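Sirkstead Community News / Home & Garden / Floors, boxes and what's going where

Quick one this issue, sorry, running behind. Newsletter was meant to go out before 13 September 2024 so if you're reading it after that, blame me.

Floor first. The boards in the long room are staying. We had a quote for carpet tiles back in August and it came in well over what anyone wanted to pay, plus most of you who wrote in said keep the timber. So, timber it is. Grey-brown, long planks, a few scuffs near the door. Keith Ellery has been over the worst ones with a sanding block and reckons they'll want another go before summer. Please don't drag things. Lift them, or grab a mate for the other end.

Shoes: soft or rubber soles are fine inside. Footy boots are not. Same goes for anything with grit in the tread — there's a stiff brush by the step, use it. 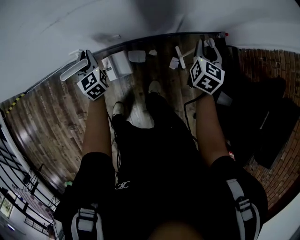 Next, stuff on the floor. It creeps. A box gets put down for five minutes, then a bit of something goes next to it, and by the end of the arvo you've got to pick your way across to reach the windows. White things are hard to spot when the sun's low and the boards are shiny, ask my big toe. So before you go home, a lap of the room please, and pick up as you walk. Small bits as well as big ones. If you don't know what a piece belongs to, pop it in the odds tub on the Mathur shelves and put a note on it saying where you found it. Do NOT bin it. We lost a perfectly good bracket that way and a replacment was $30.

Empty boxes, flatten them. The recycling bin is for cardboard only, foam goes home with whoever brought it.

Stands and anything with legs or crossbars go flat against the back wall, not in the walkway. The clear strip needs to be 900 mm wide all the way along, I've put tape down at both ends so you can see it. Tape is not to be moved!! Even if it's in your way.

Cleaning. Damp mop, well wrung out, no steam. Kedent floor soap is in the cupboard under the sink, 2 capfuls to a bucket and no more or it goes sticky and we all squeak about for a week. The old Brernent stuff can be used up on the back step but keep it off the boards.

Tidy kitty stands at $183, which covers new mop heads and felt pads for the chairs. Pads are are going on as soon as they turn up. Could use a hand with that, bring a screwdriver if you've got one.

Lost property: one grey beanie, a thermos lid, kids' gumboot (left). On the hook by the kettle till the end of the month, then op shop.

Items for next issue to me by email or in the box, short as you like.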